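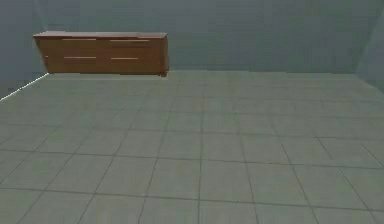

Dresser with four drawers, against the back wall.

December
By the Jovadow Homes repairs desk

Condensation calls have started again, a little earlier than last winter. Most come from flats where the heating goes on for an hour in the morning and an hour at night and the windows stay shut in between. The air warms up, takes in moisture from cooking and washing, then cools against the outside walls and leaves the water there.

Steady low heat works better than short bursts. If you have a thermostat, leave it a few degrees lower when you go out instead of switching it off. Keep lids on pans. Dry washing in one room with the door shut and the window open on the latch, and don't hang it over the radiators in the bedrooms.

Furniture matters too. Wardrobes, beds and chests pushed hard up to an outside wall stop the air moving, and mould often starts behind them long before anyone sees it. Pull them out a hand's width if there is room. If there isn't, try an inside wall. Drawers packed to the top with clothes or bedding can smell musty by February, so it is worth emptying them once during the winter and leaving them open for an afternoon.
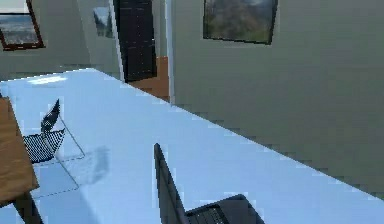

TAKCOMBE, December. The humidity meters we lent out in the autumn have come back from all seven homes in the trial. Each household kept a meter in the main bedroom and wrote down the reading at breakfast and before bed. We asked people to aim for 55 per cent or lower.

Four homes managed it on most days. The other three were over in the mornings, and in two of those the trickle vents above the bedroom windows had been painted shut at some point. Pramanik Heating has freed them. The third home has a cold corner on the gable end and is on the list for insulation in the spring.

We now have more meters to lend. Ask at the Takcombe office or ring the repairs line and choose extension 3281. You can keep one for a month. Please bring the battery cover back with it, as several have gone missing.

Small patches of mould can be wiped off with a fungicidal wash. Follow the label, wear gloves and open a window. Don't brush it dry. If a patch comes back within a fortnight, or the wall has a tide mark, or the plaster is soft, report it to us and don't paint over it. A tide mark usually means a leak or a gutter problem, and no amount of airing will cure that.
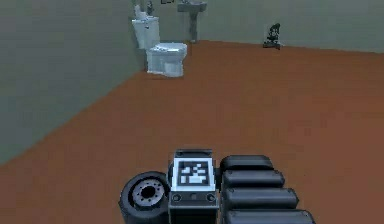 Bathroom with toilet and pedestal sink.

Bathroom fans should be left running after a bath or shower until the mirror clears. If yours has a pull cord, check it is set to on before winter. A sheet of toilet paper held to the grille should stay there by itself when the fan is going. If it drops, the fan needs cleaning or replacing and we will do that free of charge. Tenants at Lirkisberg Court had new fans fitted in the autumn, and the switch for those is outside the door.

Help with heating bills is open again. The grant is up to 300 pounds per household, paid straight to your energy account, and you don't need to be behind with payments to apply. Forms are at both offices. Bring a recent bill.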